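Section 7: When the gripper won't open (or thinks it's open when it isn't)

I've put this in its own section as it's the fault I get asked about most, and the one that cost me a whole weekend the first time I met it. If your Setano arm is moving nicely but the fingers stay shut, you're in the right place. If the arm itself won't move, go back to Section 4 and check the brake release first.

What you'll notice is this. You send the open command, the controller says "gripper: open" in cheerful green letters, and the fingers just sit there with their tips together. The arm then carries on with its routine as if all is well. It goes down to pick up whatever it's meant to pick up, and pushes on it with two closed fingertips instead. On a sponge that's funny. On a keyboard you get a row of letters typed into whatever window happens to be open, and on anything taller you can bend the finger mounts (I have, and the spares aren't cheap).

CAUTION: Press the stop button before you put your hand anywhere near the fingers. A stuck gripper can let go all at once, and it's quick. Please don't try to prise the tips apart with a screwdriver while the power is on!

7.1 Park the arm somewhere safe

1. Press stop, wait for the click from the control box, then release it again.
2. Set the arm speed to the lowest setting. On the Iken controller that's the bottom notch of the slider.
3. Jog the arm up and away from anything on the table. Use the jog buttons for this and leave the saved positions alone, as some of those send an open command on the way.
4. Bring the wrist to a clear bit of table where the wrist camera gives you a good view of both fingertips.

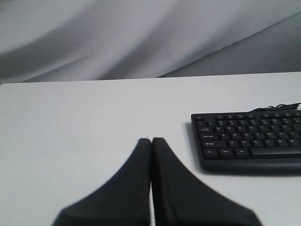 5. Look at the position number on the controller and write it down. The scale goes from 0 (fully closed) up to 2667 (fully open). You'll want that number again in a minute.

Note: the number comes from the motor, and the motor doesn't know what the fingers are doing. If the coupling has slipped, you can get a perfectly good 2667 on the screen with the tips shut tight. I lost most of Saturday to believing the number, so always compare it with the wrist camera or, better, your own eyes from outside the arm's reach.

7.2 Find out which fault you've got

1. Send one open command and listen.
2. If you hear the motor whirr and the number climbs but the fingers stay put, the coupling has slipped. Go to 7.3.
3. If you hear nothing at all and the number doesn't budge, it's the cable or the power to the gripper. Go to 7.4.
4. If you hear a short grunt and the number moves a bit then stops, the force limit is too low or there's muck in the slide. Switch off, wipe the slide with a dry cloth, switch on and check that the force limit is set to 700. Mine had dropped back to its lowest value after an update, and I never did find out why.

Don't keep pressing open over and over hoping it'll sort itself out. The controller seems to save up the commands – at least mine does – and then plays them all back once the fault clears.

7.3 Slipped coupling

1. Switch off at the wall and give it a couple of minutes.
2. Take the cover off the gripper body. There are 2 small screws, and they like to roll away, so have a saucer ready.
3. Turn the coupling by hand until the fingers are just touching. They should meet gently, with no squeeze.
4. Tighten the clamp screw on the coupling. Firm is plenty.
5. Put the cover back on and switch on. Choose "set zero" from the gripper menu before you do anything else. If you skip this, the controller will still be working from the old position and you'll be back here by teatime.

7.4 Cable or power

1. With the power off, follow the gripper cable back from the wrist to the control box. Mine runs through a Teixeira cable guide, and the usual trouble spot is where it comes out by the elbow.
2. Unplug the connector at the wrist, look for bent pins, and push it back in until it clicks.
3. Check the gripper fuse. It's the one on the left in the control box.
4. If the cable is nicked or flattened anywhere, replace it. I taped mine up once and it worked beautifully for two days.

7.5 Testing before you go back to work

Start with the fingers closed, well clear of everything, and keep the speed right down.

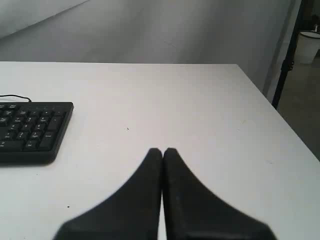
1. Send open, and watch the fingers themselves. Both should move out together and stop without a bang.
2. Send close. The tips should meet in the middle with neither one leading.
3. Do that a good few times, then try it with the wrist turned over, which is when a weak cable tends to show itself.
4. Run your normal routine at low speed with one hand by the stop button.

Note: if you use the Jadbridge add-on, turn on "confirm grip" under Safety. It makes the arm pause until you've clicked to say the fingers have opened. It's slow and a bit annoying, but I leave it on for the first run of every session now.

If one finger still lags behind the other after all this, the slide is probably worn and you'll need Section 9.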